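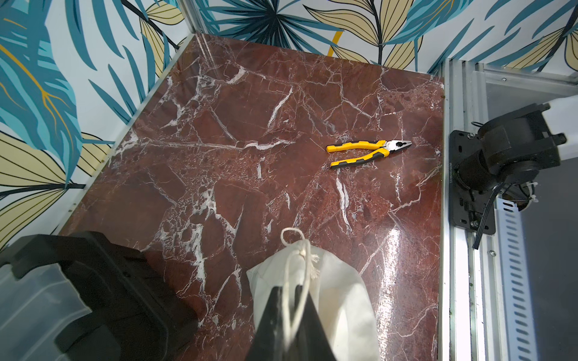 One Tool, One Bag: Vimala Acharya on Keeping Hand Tools in Cloth

By Bindu Poduval

Search this site
Search
Enter keywords

Vimala Acharya does not own a toolbox. She had one for years, a steel one with a tray that lifted out, and she gave it to a neighbor when she moved to Parklow. Her pliers, screwdrivers, hex keys and tape measures live in drawstring bags made of light unbleached cloth. Each bag holds one tool, or one small group of things that are used together.

I went to see her in May, partly because I had read a short piece of hers in the Parklow newsletter and partly because my own kitchen drawer had reached the point where it would not close. We talked for most of a morning, and then again by phone when I had more questions.

"People think it's fussy," she said. "It takes me two seconds to put a pair of pliers in a bag. It used to take me ten minutes to find them."

How it started

The first bags were not meant for tools. Vimala bought rice and lentils from a shop called Raju, which sold dry goods in cloth bags with a cord at the neck. She washed the empty ones and kept them, as her mother had done, without any plan for them.

"I had a shelf of empty bags and a box of tools I couldn't stand," she said. "I was looking for a hex key one evening and cut my thumb on a utility blade that somebody had left open in the bottom. It was probably me who left it. I tipped the whole box out on the floor and started putting things in bags."

She did the small things first, thinking that the larger tools would stay in the box. By the end of the week the box was nearly empty.

Her husband, Jagadeesh Acharya, was less sure. He does most of the plumbing in the house and was used to reaching into the box without looking.

"I told her I would never find anything again," he said. "For a month I didn't. I opened every bag. Then she put tags on them."

The tags are pieces of card on a loop of thread, with the name of the tool written in pencil. Vimala uses pencil so that she can rub it out when a bag changes jobs. Jagadeesh would like ink. They have not settled this.

What goes in a bag

Not everything does. Hammers hang on the wall. So do saws, which would go straight through the cloth. Anything with an exposed blade gets a guard before it is bagged, or it stays out. She keeps oil and glue on a separate shelf.

Combination pliers are the tool she uses as her example when people ask her how the system works. They are a good size for a medium bag, they have no sharp point when the jaws are closed, and most households have a pair. Hers have bright yellow grips with black sections.

"I like a loud color on a handle," she said. "If you put them down on a dark table you can see them from the door. My old ones had brown handles and I left them in the garden twice."

She puts pliers in head first. The metal end is the heavy end, so it settles at the bottom of the bag, and when you open the neck it's the handles that you take hold of. She closes the jaws first. If the handles want to spring apart in the bag she lets them.

Before they go in, they get wiped. She is strict about this. Cloth lets air through, which is good, but it also takes up damp and dirt, and a wet tool in a cloth bag will rust as fast as a wet tool anywhere else.

"Wipe it, look at it, put it away," she said. "If there's grit in the joint, deal with that now. You won't want to deal with it next time, when the sink is leaking."

I asked if she oils the joints. A drop, a couple of times a year, worked in and then wiped off. Too much and the bag gets a stain that stays.

The cloth and the cord

Vimala makes some of the bags herself now. She uses a thin cotton that she buys by the yard from Omska, a fabric store where Teodora Janevski has worked the cutting table for a long time. I called Teodora to ask what she would suggest for somebody starting out.

"Most people buy it too heavy," Teodora said. "They hear 'tools' and they want canvas. Canvas is fine for a big wrench. For small hand tools a light cotton will gather up at the neck much better, and you can see a little of what's inside. Wash it before you cut it. It will shrink."

On the cord she was firm. She sells a plain white cotton cord and a shiny synthetic one, and she tells bag makers to take the cotton. It holds a knot. The synthetic cord slides, and the bag comes open on the shelf.

The trouble with cotton cord is the cut end, which opens up into fluff. Teodora wraps hers with thread. Vimala ties a knot a little way back from the end and leaves the rest alone.

"It frays as far as the knot and stops," she said. "It looks a bit like a rabbit's tail. I used to trim them. Then I'd trim too close and the knot would come undone, so I gave up trimming."

She leaves the cord long enough to make a generous loop when the bag is closed. The loop goes over a hook, and it is also easier to find with cold hands. A short cord saves a few cents of material and is a nuisance every time the bag is opened.

A table to work on

The other thing Vimala talks about at length is the surface. She says that sorting tools on a carpet or a bed is a waste of a morning, as the screws go missing and you get up with a sore back.

She is fond of a smooth top with some pattern in it. The one shown here is a reddish-brown marble pattern with pale veins, and it has a shine that wipes clean. She likes the dark ground behind a light-colored bag. Small steel parts are a different matter.

"A bare screw can hide along one of those white veins," she said. "I use a saucer for screws. I would use a saucer on any table, to be fair."

She also has views on what hangs behind a work surface. I had assumed that she would want plain paint. She prefers pattern, and she lit up when we got to the subject of the palm wallpaper, with its big overlapping leaves in teal and deep blue and the beige and mustard ones worked in between.

"Why should the place where you fix things be gray?" she said. "You stand there for an hour looking at it. Give me leaves."

Jagadeesh said he had no opinion on leaves. He did point out that the off-white background would show finger marks, and that he would be the one asked to clean them.

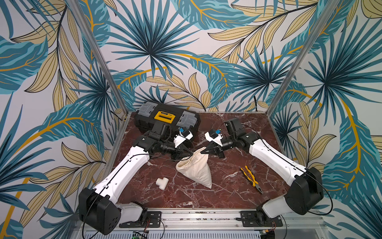 Sorting day

Vimala goes through all the bags when the heating goes off in spring. She starts at nine in the morning and stops for lunch whether or not she is done. Everything comes off the hooks and out of the bags, and the bags go in the wash together on a cool cycle with the cords tied.

If the cords are left loose, she said, they pull out of the channel at the neck. To get one back through, fasten a safety pin to the end and work it along with your fingers. Martti Pelkonen, who lives two doors down and borrowed the idea for his fishing gear, uses a bent piece of wire for the same job and thinks it is faster.

"He's wrong, but he does get them threaded," Vimala said.

While the bags dry she checks the tools. For pliers that means opening and closing them several times, looking at the cutting edge in good light and feeling the grips for splits. A grip that twists on the handle is a reason to stop using the tool until it is fixed. She does not throw much away. One pair of pliers that no longer cuts wire has been moved to the garden shed, where it pulls staples and holds things that are too hot or too muddy to hold by hand.

Then everything goes back. She bags the tools she uses most first and hangs them nearest the door. The rest go wherever there is a hook.

Lending and getting back

Friends and neighbors borrow from her, and the bags have made that simpler. A borrower takes the bag along with the tool, and an empty hook tells her that something is out. When I visited, the tape measure was at Martti's.

"People return a bag," she said. "I don't know why. They'll keep a screwdriver for years, but if it came in a bag with a name on it, they bring it back. Sometimes they've washed it."

Now and then a bag comes home with the wrong thing inside. She once got back a garlic press in the bag marked for a pipe wrench. She still has the garlic press, in the kitchen, and the wrench came back later wrapped in newspaper.

If you want to try it

Her advice is to begin with the tool you look for most often, and to use whatever cloth bag is already in the house. Shoe bags work. So do the bags that bed sheets are sold in, if they are the cloth kind. Make the opening wide enough to get your whole hand in, and put the tag on the same day.

I started with my own pliers, in a bag that had held soap. The kitchen drawer closes now, though I have not yet dealt with the batteries.

Vimala said batteries should go in a box.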